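包装与日用品 第9讲讲义
软塑料袋:一层膜里到底有几层

先说几件杂事。这一讲用432教室,别再跑到楼下那间去了,上回我在讲台上等了好一会儿才发现门口的教室表没更新。讲义我写得比较口语,基本是上课怎么讲就怎么写下来的,括号里的话可以跳过(不过考虑到我喜欢把要紧的东西塞在括号里,你们自己掂量)。

上一讲讲了纸盒,讲到最后大家问得最多的是:为什么盒子里面还要再套一个袋子?麦片是这样,饼干是这样,连有些洗衣粉也是这样。这个问题问得特别好,正好接到今天的内容。纸盒负责站得住、印得漂亮、摞得起来,可它挡不住水汽,也挡不住气味。挡水汽这件事,得交给里面那层薄薄的膜。

一、先学会看袋子

我建议每个人今天回家以后,从厨房和卫生间里翻出几个袋子来,剪开,摊平,用手搓一搓。搓出来的声音很有用!声音清脆、哗啦哗啦响的,多半是双向拉伸聚丙烯,行话叫BOPP,薯片袋外面那层常常就是它。声音发闷、摸着软、一拉就长的,多半是聚乙烯,也就是PE,超市的生鲜连卷袋、冷冻蔬菜的袋子都用得很多。又挺又韧、怎么撕都撕不开、最后只好去找剪刀的,往往里面有聚酯,也就是PET(对,跟饮料瓶是同一种材料,只是做成了膜)。

这个办法当然不严谨,复合膜搓起来是几层叠加的声音,光靠耳朵听不准。可是它能让你的手对材料有感觉。我自己刚入行的时候在Dellis的膜材仓库里待过一阵,那边的老师傅闭着眼睛摸一下边角就能说出是哪一类,我练了很久,到现在PA和PET还是会搞混。

除了声音,还可以看这几个地方:

袋子背面中间有没有一条竖的封边。有的话,这个袋子八成是在立式包装机上一边成型一边灌装的,膜从卷上下来,绕着一根管子卷成筒,背后热封一道,再上下各封一道。枕头一样的形状就是这么来的,所以叫枕式袋。

底部有没有能撑开的折。有的话是自立袋,洗衣液补充装、果泥、猫粮都喜欢用。底折的那块料有时跟正面是分开的两块膜,仔细看图案会对不齐。

封口边上有没有小锯齿或者一个小豁口。那是易撕口,没有它,拉伸过的膜很难起头。

袋口有没有拉链条。拉链条是单独挤出来再焊上去的,材料要和内层能焊在一起才行,这一点后面讲热封的时候还会碰到。

二、为什么要叠好几层

单层膜的问题在于,一种塑料很难什么都会。

聚乙烯挡水汽不错,热封也好封,又便宜又软,可是它挡氧气的本事很差,香味也容易跑。尼龙(PA)正好反过来,挡氧气、耐穿刺都挺好,挡水汽就不行,自己还会吸潮。聚酯挺括,耐热,印刷效果好,偏偏自己跟自己不太好热封。铝箔什么都挡得住,连光都挡,但一折就容易出针孔,还贵,还不透明。

那怎么办呢?叠起来嘛。外层管好看和耐磨,中间层管阻隔,内层管封口和接触食品。写的时候习惯从外往里写,用斜杠隔开,比如:

PET/AL/PE:聚酯在外,铝箔在中间,聚乙烯在里。咖啡粉、汤料常见。

PA/PE:尼龙在外,聚乙烯在里。真空包装的肉类、年糕之类常见,因为里面的东西有棱有角,怕扎。

BOPP/VMPP:两层都是聚丙烯,里面那层镀了一层极薄的铝。零食常见,打开袋子里面亮闪闪的就是镀铝面的效果。

请注意,镀铝和铝箔是两回事,考试的时候每年都有人写混。铝箔是一张独立的金属箔,镀铝是在真空里把铝蒸上去的一层,薄到可以透一点光。把袋子剪开,举到灯底下看,透光的是镀铝,完全不透的是铝箔。再折一下松手,铝箔的那种会留下死折,镀铝的会慢慢弹回来。(这个小实验请在家做一遍,很快的。)

几层膜怎么粘在一起?主要的路子有两条。一条是干式复合,先在一层膜上涂胶,烘掉溶剂,再跟另一层压到一起,之后要放在熟化室里养一段时间,让胶反应完全。另一条是共挤,几台挤出机同时把不同的料熔了,送到一个模头里一起出来,出来就是多层的,不需要胶,但要求相邻的料在熔融状态下合得来,合不来的中间还得加一层粘结树脂。无溶剂复合这几年用得也越来越多,车间里的味道确实小很多。

熟化这件事我要多唠叨两句。我见过最冤枉的一批货就是熟化没到时间就拿去分切制袋,刚做出来看着好好的,放了一阵,封边附近开始起皱、分层,一撕就成了两张皮。客户是Egilsson,做洗涤用品的,他们退货的时候一句重话都没说,就是把样袋一个一个贴在白板上给我们看。那个白板我到现在都记得。

三、阻隔性怎么衡量

书上会给你们两个指标,一个是水蒸气透过率,一个是氧气透过率。意思都很直白:在规定的温度和湿度下,一天之内,每平方米的膜能透过去多少水汽、多少氧气。数字越小,挡得越好。

容易出错的地方在测试条件。同样一张膜,温度高一点,湿度大一点,数字就会往上走,有时候走得还很厉害。尤其是含有EVOH的膜(乙烯和乙烯醇的共聚物,挡氧气的高手),干的时候好得不得了,一受潮就泄气。所以EVOH通常夹在中间,两边用聚乙烯或聚丙烯护着。你们以后看供应商给的数据表,先看测试条件那一栏,再看数字。两家的条件不一样,数字就没法直接比。

阻隔也不是越高越好,要看里面装什么。我把常见的几类列一下,列得很粗:

饼干、膨化食品:最怕潮,其次怕油哈掉。挡水汽放在第一位,避光也要考虑。

咖啡豆:怕氧气,怕跑香。而且刚烘好的豆子自己会放二氧化碳,袋子上要装单向排气阀,不然袋子会鼓得像个枕头。

新鲜叶菜:它还在呼吸呢,密不透气反而坏得快。要么打孔,要么用透气率专门设计过的膜。

卫生纸、湿巾:这两样常被放在一起卖,要求却完全不同。卷纸的外袋主要是防尘、防潮、把东西捆在一起,单层聚乙烯就够用。湿巾要锁住水分,还要扛得住液体里的各种添加剂,内层和那张反复开合的贴标都很讲究。

洗衣粉:怕结块,香精会迁移,有的香精还会让粘合剂慢慢失效。前面说的那批分层的货,除了熟化,香精也脱不了干系。

四、热封

热封就是三个旋钮:温度、压力、时间。听上去很简单对吧?我第一次独立调机的时候也是这么想的,调了一上午。

温度不够,两层内膜没有真正熔到一起,手一拉就开,断面光溜溜的,叫虚封。温度过了头,内层被挤跑了,封边变薄变脆,外层可能还缩了,一拉从封边根部断。中间那一段好用的温度范围叫热封窗口,窗口越宽,机器越好伺候。同一种袋子,机器跑得快了,接触时间就短,温度就得跟着提,提着提着就碰到窗口的上沿,这时候光靠调机已经救不回来,要换内层的料。

还有一个指标叫热粘强度,是封口还热着、还没凉透的时候能扛多大的力。立式包装机上,底封刚封完,上面的东西哗啦一下就掉下来了,砸在还软着的封口上。热粘不好,底就漏了。做颗粒、做粉的客户特别在意这个。

说到粉,粉尘夹在封口里也是个老大难。微细的粉飘起来,沾在内膜上,正好落在要封的位置。解决的办法有好几种:装静电消除、放慢下料、封口位置往上挪、换一种能把粉包住的内层料。Olgate那条线最后是把下料管加长了一截,就好了,之前换了两种膜都没用。

检查封口,最土的办法是手撕,看断面是不是发白、有没有拉丝。再讲究一点用染色液,滴在封边内侧,看颜色会不会沿着小通道爬出来。再讲究就是上拉力机,裁成一样宽的条,拉开,读数。作业里我要求你们做的是第一种,别紧张。

五、印刷:图案在哪一面

很多人以为图案印在袋子的最外面。单层的袋子确实是这样,叫表印,用指甲使劲刮,或者拿点酒精擦,颜色可能会掉一些。复合袋一般是里印:图案反着印在外层膜的里面,然后再跟别的层复合,墨就夹在两层中间,刮不到,也碰不到食品。

凹版印刷和柔版印刷是最常见的两种。凹版的网点是刻在金属滚筒上的小坑,坑里存墨,层次细腻,照片一样的水果图案多半是它印的。缺点是滚筒贵,改一个字就要重新做,所以小批量的产品划不来。柔版用的是有弹性的凸版,做版便宜一点,改起来也方便,大块的色、简单的线条印得很好,现在细网点也追上来不少。数码印刷适合更小的批量,打样、限定款经常用。

白墨是个容易被忽略的角色。透明膜上直接印颜色,后面没有东西衬着,颜色会发虚,所以要先铺(里印的话是最后铺)一层白。你看到一个白底的袋子,白色可能来自白墨,也可能是膜本身加了白色母料。分辨的办法:剪一个斜口,看断面。断面本身是白的,是加了色母料;断面透明、只有一层白薄薄地贴着,是白墨。

印刷和回收也有关系。墨多了,回收出来的料颜色发灰发杂,只能做要求低的东西。所以现在有些牌子开始减色,原来满版印的改成白底加几种单色图案,蓝的、绿的,留一大片空。我个人挺喜欢这种样子,清清爽爽的,家里人说像医院里的东西,见仁见智吧。

六、袋子一皱,字就没了

这一小节是给学设计的同学加的。软包装跟纸盒最大的不同是它没有固定的形状。电脑上的平面图再漂亮,灌上东西以后,中间鼓,两头收,四个角打褶,正面能看清的只剩中间那一块。买回家用掉一半,口子一拧,又是另一副样子。

所以有几条经验。品名不要贴着上下封边走,那里一定会皱。重要的提示(比如过敏原、警示语)不要放在背封的接缝上,背封一压就少一条。大面积的重复花纹很耐皱,揉成一团也还认得出是哪家的东西;细长的一行字最不耐皱,折一下就断成几截。Trurdale有一款产品改版前后我都收着,前一版的牌子名排成一整行,后一版改成了小图案满铺,摆在抽屉里一眼就能找到的是后面那款。

作业里的展示稿,请不要只交平面效果图。把打样纸裁成袋子的样子,里面塞点米或者碎布,捏两下,再看看你的设计还剩多少。
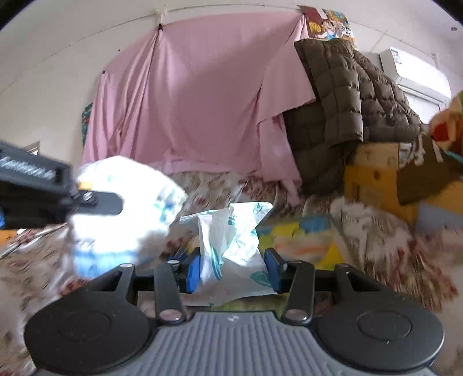 白色塑料袋,印着蓝绿色图案

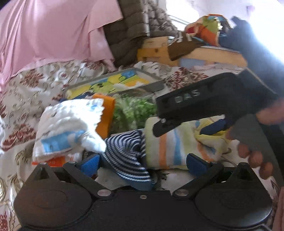

作业与阅读

作业还是老规矩,做完放进432门口的文件筐里,或者上传到课程页面。期限是2周。选课名单上有29个人,上次只收到了27份,少的那两份我就不点名了,你们心里有数,补交我也收。

这次的题目:选一个你家里正在用的软包装,拆开,写一份拆解记录。要写清楚袋型,推测的层结构(从外往里写,用斜杠隔开),封边的位置,印刷是表印还是里印,你是怎么判断的。判断错了不扣分,没写判断过程要扣。油乎乎的袋子请洗干净晾干再装进信封,上学期有人交了一个辣条袋,整筐作业都是那个味道。

阅读部分,请看课本里讲阻隔材料的那一章,湿度对EVOH影响的那张图要看懂,下次上课我会先从它讲起。讲粘合剂化学的那几页可以先跳过,等我们讲到复合工艺的时候再回来看。

有几个上次课后收到的问题,顺手答在这里。

有同学问,袋子底下印的三角形数字7是什么意思。那是"其他",多层复合的、不属于前面几类的都往里放。看到7只能说明它不是单一的那几种塑料,别的什么也推不出来。

有同学问,把袋子里的空气挤掉再夹起来,到底有没有用。有用的,剩的氧气少了,潮气也少了。不过夹子夹的地方并不密封,怕潮的东西还是转到密封罐里好。

还有同学问保鲜膜为什么有的粘有的不粘。这跟材料有关,也跟里面加的增粘剂有关,讲缠绕膜的时候会细讲,到时候我带几卷来,大家自己拉一拉。

下一讲是瓶盖和泵头,想提前准备的,可以把家里用空的洗手液瓶子留着,别扔,泵头拆下来冲干净带来。里面有一颗小弹簧和一颗小珠子,拆的时候下面垫块毛巾,珠子会滚。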